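How to Deep Clean a Plastic Dish Rack

By Christos Kourkoulas

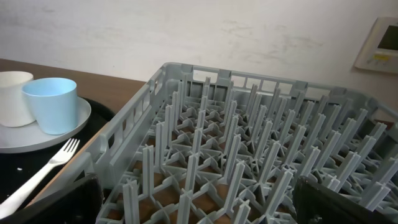

Empty the rack completely before you start. The floor grid and the bases of the prongs need the most work.

A plastic dish rack gets rinsed by accident every day and washed on purpose almost never. Water drips off the plates, picks up whatever soap or food is left on them, and dries on the ribs underneath. After a few weeks you get a chalky film from the minerals in the water. After a few months you get a slick brown or pink layer down where the prongs meet the floor.

This method works on any one-piece plastic rack with upright pegs. It takes 2 hours, but most of that is soaking. I do mine on Friday evening after the dinner dishes are put away.

What you need

White vinegar, plain 5% kind
Dish soap
Baking soda
An old toothbrush
A bottle brush or a narrow straw brush
A sink or tub big enough for the rack to lie flat
2 dry towels

Step 1. Knock out the dry stuff

Turn the rack upside down over the trash and tap the rim with your hand. Crumbs and bits of dried food get stuck in the floor grid and it is easier to get them out dry. Run the toothbrush across the underside while it is still upside down.

Step 2. Rinse from below

Keep the rack upside down in the sink and run warm water through the floor. Use warm water, not boiling. Thin prongs can bend if the plastic gets too hot, and once they lean they stay that way and plates won't stand straight.

Step 3. Soak

Fill the sink with warm water and add 3 cups of vinegar. Put the rack in right side up and push it down until the floor is covered. If the prongs stick out of the water, that's fine for now. Leave it for an hour, then flip it over so the tips and the rim get their turn, and leave it for another half hour.

If your rack is too big for the sink, use the bathtub or a storage bin. You can also lay vinegar-soaked paper towels over the floor grid, but you will have to press them down between the prongs and it takes longer.

Step 4. Scrub the floor and the prongs

Drain the sink and rinse off the vinegar. Put a few drops of dish soap on the toothbrush and work one row at a time, front to back. Go down each side of the row. Prongs with a cross-shaped profile have four inside corners, and the film sits in all of them, so angle the bristles and pull up from the base to the tip.

When you have done all the rows in one direction, turn the rack a quarter turn and do them again. You will reach spots you missed the first time.

For stubborn spots, mix baking soda with a little water to make a paste, dab it on, wait ten minutes, and scrub again. Don't use steel wool or a scouring pad. Scratched plastic gets dirty faster.

Step 5. Clean the side walls

Push the bottle brush through each opening in the sides and turn it a few times. Wipe under the rim with a soapy cloth. Run a fingernail along the underside of the lip, and if it feels gritty, go over it again.

Step 6. Rinse and dry

Rinse with the rack right side up, then upside down. Shake it over the sink. Set it on a towel for a while, then move it to the second towel and let it air dry the rest of the way. Dry the counter or table before the rack goes back, especially if it sits on wood. Water gets through the floor openings and can leave rings or swell the edges if it stays there.

Keeping it clean

Lift the rack once a week and wipe the surface under it. If you have a drip tray, empty it daily. Rinse plates well before you stand them up, and shake off cups before they go in.

Do the full soak every month or two. With hard water, go for once a month. Replace the rack if the prongs are cracked or if the plastic still smells after a second soak.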